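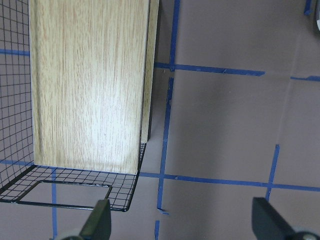

How much should a small shop set aside for its first robot arm?
Take the price of the arm and plan on spending that much again. The second half goes to the table, the gripper, the wiring, the training days and the spare parts you'll wish you had bought in the first week.

Hi, I'm Wycliffe Tanui, and that answer is pretty much why Stilturis exists. I started the company after buying an arm for my own little packing shop in Tosville and blowing through the budget before it had moved a single box (my accountant still brings it up). I had a quote for the arm. I didn't have a quote for the stand, the guarding, the extra power outlets or the four evenings I spent on the phone with an electrician. So now I help other people write the whole list first, and I love doing it!
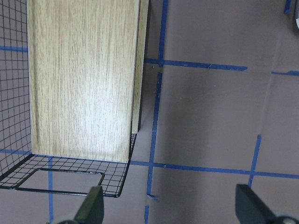 About us — 3 min read

We're a planning shop. We don't sell arms and we don't take a cut from anyone who does, so when I tell you to buy the smaller one, I mean it. What you pay for is a purchase plan: what to buy, in what order, what to rent for a while, and what to leave alone until next year. We've put together 172 of them so far, for bakeries, repair shops, two school districts and one very patient candle maker.

Every plan begins with your tasks. I'll ask you to show me the job with the real items in your hands — then we talk about reach, payload and what kind of fingers could hold the thing. It's slow going the first morning, and it saves a ton of back and forth with vendors later. After that comes the budget sheet, which has one line for everything, right down to tape and zip ties. People laugh at the tape line. Then they go through their third case of the stuff and send me the receipt.
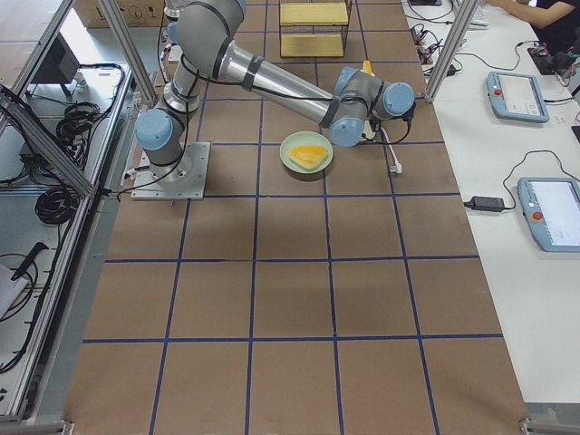

Mwakyusa wrote to us in October that the line for spare cables and power supplies looked like padding, and that it ended up being the first one they used up. They'd also like everybody to know that a second table should go in the plan from day one, because moving a bolted-down arm between jobs cost them more hours than the table would have cost dollars.

I've added the second table to our standard sheet, so thank you for that! We keep changing the sheet all the time. The version we use now has 8 sections, and the longest by far is the one on floor space. Measure your doorways, please. Measure the elevator too. Cestholm is the name of our planning workbook, by the way, and you can buy it by itself for $725 if you'd like to do the legwork on your own. The full plan, with me on site for two days and a follow-up call once the gear is in, is $1,192 plus travel.

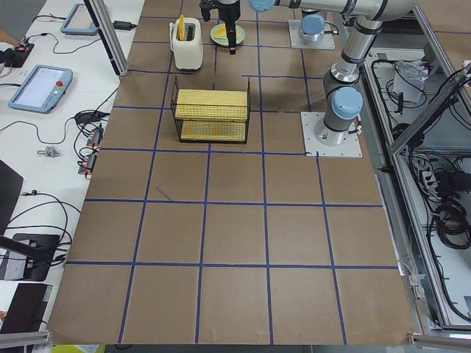
Two arms, one table, and the usual pile of cables.

If you're a school, ask me about splitting the purchase over two budget years. It works fine as long as the mounting plates and the table go in the first year and you settle on one brand of controller before anything gets ordered. I've got a sample schedule I can send over, and it's free.

We're a small team and I answer most of the mail myself, usually in the evening. Tell me what you're hoping to automate, how much room you have and what you can spend (a rough number is fine, I won't hold you to it). If a robot is the wrong purchase for you this year I'll say so in the first email and there's no charge for that. Drawings and phone photos of your floor are welcome, and so are old vendor quotes, even the scary ones.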